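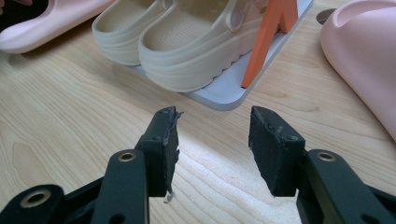 3.2 Race entry and pacing records

Entry data were taken from the Trutden registration archive, which holds the declared target time, the bib number and the start wave of each runner. Of the more than 800 entries in the October half marathon, 27 lacked a target time and were dropped. Equipment wear was logged in a separate table, following Ertürk and Vida, on a scale from intact to failed. Rubber parts were graded by their edges – a pad with a ragged inner edge and small frayed strips, as in Figure 3, is entered as worn, and the same rule was applied to outsoles at bib collection. Grades were assigned by one rater (D. Rahman) and checked by a second (B. Griffiths), with disputed cases left out of the model.

Split times came from mats at 5 km intervals. Runners with a missing split were kept if both neighboring splits were present. Pace drift was defined as the change in mean pace between the first and last 5 km – walk breaks were not removed. Start waves with fewer than 35 finishers were merged with the next slower wave before fitting.

Figure 3. Wear on rubber pads.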